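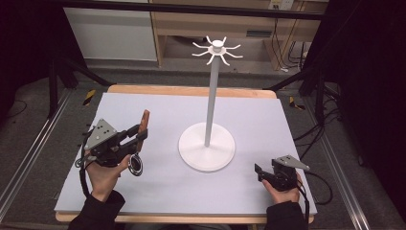

Issue #373

Kelberg: guest episodes of spinoff filed under parent series
Status: Open
Component: Priltunov library scanner, episode matching
Opened by: Laiba Mirani
Assigned to: Gunārs Koppel

Sat 12 January

Laiba Mirani wrote:
After the last scanner update, both crossover episodes of Bitcombe appear in season 4 of Kelberg. They sit between the regular episodes and push everything after them down by 2. The season finale now carries the title and synopsis of the clip show. Playback is fine. The wrong data shows in the web view and on the Mughal player.

Steps to reproduce:
1. Add Kelberg and Bitcombe to the same library.
2. Set episode order to "original broadcast".
3. Run a full scan.
4. Open Kelberg, season 4.

Expected: crossovers listed under Bitcombe, season 1.
Got: crossovers listed under Kelberg, Bitcombe season 1 missing its third and fourth episodes.

File names follow the documented pattern. The library holds 800 episodes across all shows and I have found no other series with this fault.

Gunārs Koppel wrote:
Reproduced. The matcher reads the cast list before it reads the folder name. Both crossovers credit the full Kelberg cast, so the parent series scores 100 and the folder is never checked. Older versions checked the folder first.

Workaround until a fix is merged:
Open each crossover, choose Edit match, select Bitcombe, then lock the series field. Rescan season 4 of Kelberg only. A full scan will ignore the lock - that is a separate bug.

Laiba Mirani wrote:
Workaround applied. Numbering in Kelberg season 4 is correct again and the finale has its own synopsis. Bitcombe season 1 is complete. One side effect: the two moved episodes lost their thumbnails and show the gray placeholder. Regenerating from the menu returns "no suitable still found".
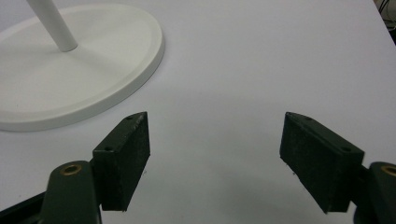
Gunārs Koppel wrote:
Thumbnail generation runs again on any episode whose series field changes, and it rejects stills with low edge contrast. The cold open of both crossovers is a fade from white, and the sampler takes its candidates from the first minute. Pale on pale is its weak point. Set the sample start to 90 seconds and lower the threshold one step.

Laiba Mirani wrote:
Sample start alone was enough. Threshold left at default. Both thumbnails are back in the web view. The Mughal player still shows the placeholder after a restart.

Gunārs Koppel wrote:
The player keeps its own artwork cache. Clear it under Settings, Storage, Artwork. Leaving this open for the match order change, which is planned for the April release.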